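Sewing & Repairs > Bags and outdoor gear

Replacing a coil zip on a padded pannier liner, stitches keep skipping

Posted by tessel52, 23 January 2019

I have a Jarnura pannier liner, the older kind with the padded walls, and the main zip has gone. The slider was replaced once already and the teeth still part near the corner, so I want to put in a new zip. I bought a length of size 5 coil from Hollmann and unpicked the old one last night.

The straight runs went in fine. The trouble is the corner, where the tape has to turn and there is also a strip of binding underneath. My machine skips every few stitches there and the thread on the underside goes into loops. I am using a size 90 universal needle and ordinary polyester thread. The foam in the wall is 3 mm.

Do I need a heavier needle, or is it the foot? I would also like to know whether to snip the tape at the corner. The original was not snipped as far as I could tell, but it had a very smooth curve and mine has a pleat in it.
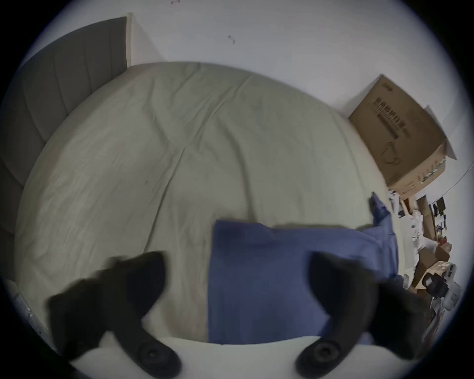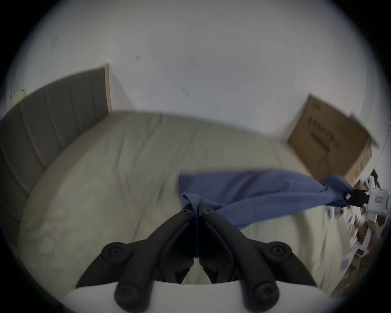 Marrowby
Go up to a 100 or 110 needle, and use a jeans or microtex point for this job. A 90 universal will bend a little when it meets the binding and the hook misses the loop. Put a new one in even if the old one looks all right.

Lengthen the stitch to 3.5 and turn the wheel by hand round the corner. Loops underneath are nearly always the top thread, so rethread with the foot up before you touch the tension.

On the tape, yes, snip it, but only on the part that ends up inside the seam allowance. Four or five small cuts across the bend, stopping short of the line of stitching. Run a lighter along the cut edges quickly or they will fray. I do mine before pinning, then hold the curve with clips or double-sided tape. Pins make holes in coated cloth.

The pleat means you have too much tape going into the bend. Unpick back to about a hand's width before the corner and start again from there.

pannier_paul
just get a new liner, the Soltilance ones are on offer and the zip is better anyway

Oddrun K
I would not buy another one for the sake of a zip. I did the same repair on a Pletell liner in March and had the same skipping. A new needle cured most of it. The rest was the zip foot pressing on one side only, so the other side lifted with the needle. I put a folded bit of card under the high side to level it and took it out once I was past the binding.

Also check which way the slider faces before you close the ends. I had to undo mine.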